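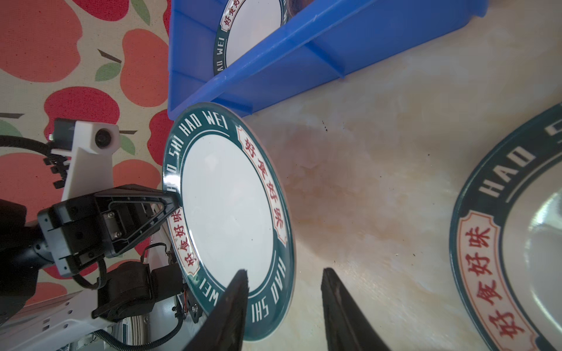

Would you trust it with the good plates?

Radoslava Tóth laughs before I've finished asking. She spent most of her working life in kitchens, the last stretch of it running the dish room at a hotel in Noltholm, and these days she is paid by Provura to tell engineers what they've got wrong. She poured me coffee, found me a chair that didn't wobble, and said she'd answer anything as long as I didn't ask her when the robots were coming.

So I asked her about plates instead. "A plate is a mean little object," she said. "People think it's easy because it's flat. But lay it on a table and where do you hold it? You and I slip a fingernail under the rim and up it comes, and we never think about it. A gripper with two stiff fingers has to find that same edge, and the edge is shiny, and the light is bouncing off the middle of it."

Standing one up between two arms is where she sees the most progress. One arm takes the rim from the side and the other waits underneath with its fingers open, and she is happy to call that real work. "When I started here in June I watched that for an hour and I thought, all right, somebody has been paying attention. You wouldn't let a new kid hold a plate by the face of it either. You hold the rim."

Then there's the bin. Plates going into a ribbed plastic bin with a divider sounds like nothing at all, and she says it's the part she'd most like to see done well, for the simple reason that it's the part people hate. At the hotel her crew could clear 400 plates after a banquet, and the new ones always chipped a few at the bin. "You're tired, you let go too soon. Clack. I could hear it from the other end of the room."

Do the machines let go too soon? "Sometimes they don't let go at all!" She had to put her cup down. "They get it in there and they stand holding it like somebody at a party who doesn't know where to leave their glass."

She is careful about speed. A good dish hand at the hotel could rack 8 plates while she was still tying her apron, and she hasn't seen an arm come near that. Her old friends at Burnon, the laundry and linen people across the river, ask her about towels, and she tells them to wait. Bednárik, where her nephew packs shelves, wants to hear about boxes, and there she's more hopeful, boxes having the decency to keep their corners.

And at home? She thought about that one for quite a while, looking out at the parking lot. "For my mother I'd take it slow. If it took all night to put away her supper dishes and got them all there in one piece, she'd be thrilled, she's asleep anyway. But it would have to be her cupboard, with the door that sticks and the soup bowls she won't get rid of. I haven't seen one do that cupboard."

I asked my first question again as I was getting my coat. "The everyday plates, yes," she said. "My grandmother's, you can ask me next year."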